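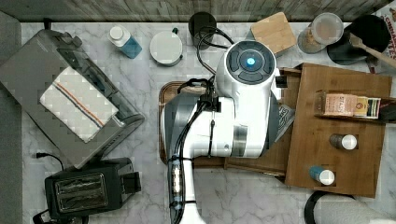

Flosto countertop organizer with a box of Stash tea in the upper compartment. Brown wooden tray alongside.

Flosto Countertop Organizer and Serving Tray
Sold by Drodlow Kitchen & Pantry
Item no. 488
In stock

The Flosto organizer is an open wooden unit for the things that end up on a kitchen counter: tea boxes, small bottles, snack packets, spice jars. It is made of flat boards and has no doors or drawers. The compartments are open so you can see what you have and reach in with one hand. A standard box of tea bags fits in the upper compartment lying down. Small bottles can go lower down.

The matching tray has a raised rim. Use it next to the organizer for cups and spoons, or carry it to the table. It can also be bought on its own.

What's in the box
Organizer, assembled
Serving tray
Four stick-on felt feet
Care card

Size and weight
Organizer height: 44 cm
Maximum load, whole unit: 100 oz
Tray: see the size chart at the bottom of the Rando page. The two trays share the same outline.

Finish
Light brown for the organizer, a darker brown for the tray. Wood varies from piece to piece and the color of your set may not match the photos exactly. We do not take returns for grain or shade.

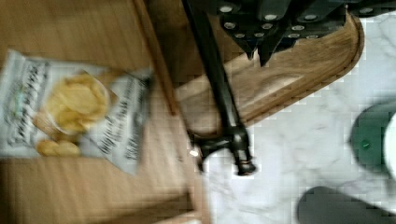 The tray works well for snacks. A bag of chips can go straight on it, or you can pour them out and the rim will keep them from sliding off when you carry it. Crumbs wipe out with a dry cloth. For grease, use a damp cloth with a drop of dish soap and dry the wood right away. Do not soak either piece and do not put them in the dishwasher. Oil them twice a year with any food-safe oil.

On stone or marble counters, put the felt feet on before loading the organizer. They are in the small envelope taped to the care card. Replacement feet are item no. 92.

Customer questions

Does it hold full-size cereal boxes?
No. The Engelhardt pantry rack is the one to look at for those.

Can I hang it on a wall?
No, it has no mounting holes and the back is not made for screws.

Is the tray safe for hot pans?
Use a trivet. Hot pans will mark the finish.

Will you bring back the organizer without the tray?
Not at the moment. Sets only.

Page updated 16/10/2020. The care instructions now cover both finishes. Questions about orders and spare parts go to Gerd Kramer at the Drodlow service desk, Monday to Friday.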